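Hirlow washbasin, white, 18 inch: three months in

I put this basin in back in June and I've been meaning to write it up ever since! We'd had a tiny corner sink in the utility room for years and I could barely get both hands in it, so going up to the Hirlow felt like a real treat.

What I like most is the room. You can lean right over with both arms in and not bang your elbows on anything (I do a lot of awkward stuff in there, trays, paint pots, muddy garden bits). The white finish still looks good, though I'll admit I wipe it down more than I'd like.

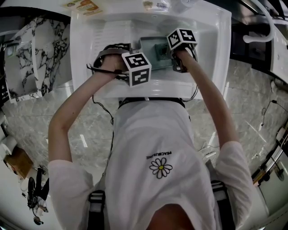 How do you keep a white basin from getting dull?

Dish soap and a soft cloth most nights, then baking soda once a week. Skip the gritty powders, they scratched up my old one.

My one gripe is the drain plug, which sticks. Rogelio Macaraeg at Clirngate sent me a new one and it's a little better. Four stars from me, and I'd buy it again for the downstairs bath.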